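November, late evening

So I finally sat down with the handling rules today, the whole draft, start to finish, with a pot of coffee and my feet on the other chair. I've been putting it off for weeks! Edvin Fjeld sent me his marked-up copy (58 comments, the man does not sleep) and I promised I'd answer every one before I went to bed. I got through most of them. The ones about fonts I'm leaving for tomorrow.

The big fight is still over approach height. Edvin wants one fixed number for everything on a table, plates and bottles and fruit alike, and I want it tied to the object. A plate is flat and forgiving from above. A bottle is tall and it's the first thing you'll clip on the way to something else. If you set one height that clears the tallest thing, you spend your life watching the arm go up and down like an elevator, and if you set it for the plate, well, goodbye bottle. I wrote him two paragraphs on this and then cut them to one. I was getting a bit preachy.
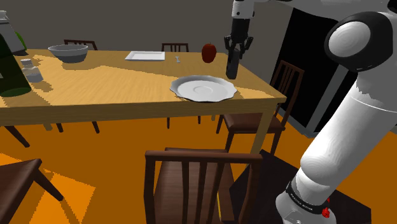
Anyway, I ended up splitting the rule in two. There's a travel height, which has to clear the tallest thing on the table plus a margin, and then a hover height, which you only drop to once you're over the thing you want. The gripper stops at hover, checks, and goes on down slow. Kristiansen has done it that way in their kitchen work forever and I've never understood why we didn't just write it down. Misarow does the opposite and sweeps in from the side, and I'll admit it looks lovely when it goes right.

Then the chairs. Oh, the chairs! Rule 3 in the old draft said "keep the workspace clear of furniture," and I laughed out loud, because the whole point of the Sterkero setup is a dining table, and a dining table has chairs. You can't write a standard for homes and then ban the home. I changed it so chair backs have to be in the collision model, every one of them, including the ones the arm isn't supposed to go near. Especially those. I'm waiting for somebody to complain about planning time. Let them.

I also put in a line about logging. Run 318 is the one everybody keeps bringing up in meetings, and the reason we're still arguing over it is that the log says "stopped" and nothing else. Stopped by what? The planner? A person? A force limit? I made the cause a required field. If you don't know the cause you have to type "unknown," which should sting a little.

Lunch was leftover soup. My neck hurts. Ellus called in the middle of it to ask if the rules cover simulation as well as hardware, and I said yes before I'd thought about it, and then I spent an hour thinking about it. I still say yes – if people get used to skipping the hover stop in sim, they'll skip it on the real thing too. But the wording needed work, so I added a short Q and A at the back for the stuff people keep calling me about. Copying the first one in here so I remember how I phrased it.

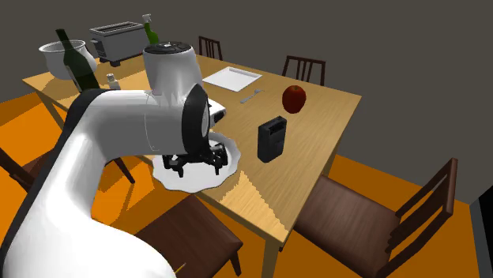
Does a stop in simulation have to be logged the same way as a stop on a real arm?

The same fields apply in both. Record the cause, the height of the gripper when it stopped, and the nearest object, and mark the run as simulated so the two kinds never get mixed up in a report.

I like that. Short, and no "shall" in it anywhere. Edvin will want a "shall." He can have one in the introduction.

Still to do: the margin for glass (I have 2 different figures in my notes and no idea which one I trusted), and whatever we call the person with the stop button. "Operator" sounds like a phone company. "Attendant" sounds like a parking garage. Going to bed.

Print this entry | E-mail this entry

Get new entries by e-mail. Sign up for the newsletter; you can unsubscribe at any time.

Contact | Copyright, all rights reserved | Back to top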